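4 min read

Esbridge unit - fire and general safety walkthrough, February
Done by: Viorica Delić, with Unathi Mkhize for the upstairs part
Started 7:40, finished just after lunch

ENTRANCE AND STAIRS

Front door closer - OK. Slams a bit, leave it.
Exit sign over front door - lit. Passed on battery too.
Stair treads - FAIL. Nosing lifting on the fourth step up, same one as last time. Tape is not a repair. Gonçalo to get Vieira back out.
Handrail - OK
Emergency light, half landing - dim. Held for the test but I wouldn't trust it another year. Order one.

EXTINGUISHERS

Lobby, water - in date, pin and tag good
Kitchen, CO2 - in date. Was behind the recycling again. Moved it back to the bracket, please leave it there
Upstairs hall - gauge in the green but no tag. Unathi thinks the tag came off when the wall was painted. Honell need to confirm the service date, otherwise it counts as a fail.
Loading door - OK

ALARM PANEL

No faults showing. Call point 3 tested Thursday, bells heard everywhere exept the back restroom. Second time that has come up. Asked Honell for a price on a sounder, they said 269 fitted. Benoît to approve or tell me why not.
Log book - two weeks missing. Whoever does the bell test signs the book, same day.

KITCHEN

Fridge - OK
Microwave - door seal split. Taken out of use, note on it.
Kettle cord - OK
First aid box - short on burn dressings and the large bandages, eyewash expires soon. Duangjai has the list.

ELECTRICAL

Breaker panel - labels ok, clear space in front ok
Extension cords - one plugged into another under the window desks. Unplugged it. Fail until theres a proper outlet there.
Portable heater - no test sticker, asset no. 874. Not to be used til tested. I know it's cold.
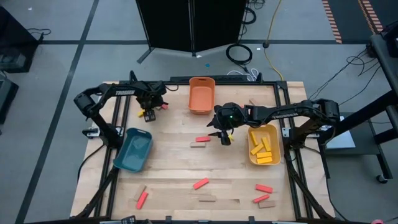
STORAGE AND BACK HALL

Shelving - bolted to wall, OK. Heavy boxes on top shelf again, move them down.
Back hall - flattened cardboard leaning on the fire door. Cleared while I was there. Has to stay clear the full width, all day, deliveries included.
Fire door - latches, but gap at the bottom looks big. Ask Korkanberg to measure when they come for the roller door.
Ladder - one foot missing. Tagged out.

OUTSIDE

Assembly point sign - there, faded
Gritting salt - nearly out
Parking lot light by the dumpsters - out. Reported to the landlord

TO DO FIRST
Stair nosing - Gonçalo
Heater test - Benoît
Upstairs extinguisher date - Unathi
Everything else before the next walkthrough. Send me a photo when its done, don't just tell me in the hall.

Contact the site office | © Esbridge site office | Back to top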